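2022-07-18, evening. Notebook, gripper build, carrying on from the June pages

Picked up where I left off with the finger linkage. The left side had been binding near full open and I'd been blaming the servo for days, poor thing, when it was the pivot hole all along (I'd reamed it slightly off square, you could see it once I held it up to the lamp). Drilled it out, pressed in one of the spare bushings from the Plerum bag and now it swings like a gate. Very pleased!

Servo travel after the fix: closed at 860, open at 352 on the controller's scale. I had the open stop at 490 before, which explains why it kept knocking into anything fatter than a lemon. Wrote both new numbers on tape on the lid of the electronics box so I stop looking them up.

Then the fun part, fruit. Sorting into the green tray on the bed, plastic sheet down, plates at the back for the vegetables. I like the bed for this more than the bench because the mattress gives a little and the gripper has to cope with things shifting when you lean in.
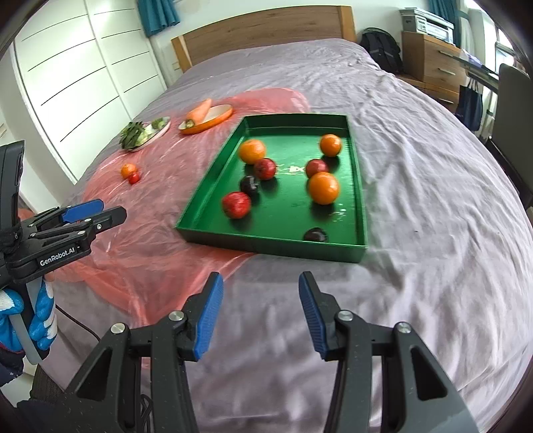 Krisztina Szűcs wrote back about the pads, by the way. She thinks I'm squeezing far too hard and that the ribs should be doing most of the work, and she wants me to try softer ones before I touch the current limit again. I think she's right about the limit (it's set at 60 percent now, I came down from full) but I'm less sure about softer pads. The Dunbar sheet I cut the last set from was soft and it tore at the corners within an evening. Maybe a harder backing with a soft face glued on? Need to find out what glue sticks to that stuff, the tube of Drotel I have says rubber on the label and then lists everything except the rubber I've got.

Notes on the objects, for whoever reads this after me:

Oranges are easy, leave them as the warm-up. Apples are fine from the sides, but if you come down over the stem dimple one finger finds the hollow and the whole thing rolls. Plums are the real test. They're small, they're slick, and if the fingers don't meet evenly the plum squirts out toward whichever pad is late. Before the bushing fix I couldn't hold one at all, so that's my pass/fail from now on. Carrot: grab it across the thick end. Greens: go for the stalks, never the leaves, and expect to bring half the bunch along.

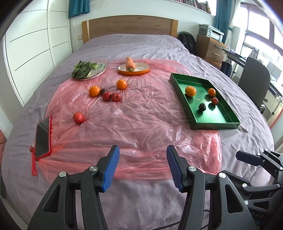
Logging side is still a mess. Plekeo (my little recording script, Krisztina named it and I've given up arguing) drops the finger angle whenever the laptop decides to dim its screen, and I don't notice until I plot it and there's a flat line where a grasp should be. Turned off every power saving thing I could find. If it still does it I'll move the logging onto the spare board and be done with it.

To do:
- same bushing on the right side, even though it feels OK
- strain relief where the cable leaves the body, I keep bending it in the same spot
- try the two-layer pad
- ask Krisztina for her plot of force against current, mine looks too good
- buy more plums, and don't eat them first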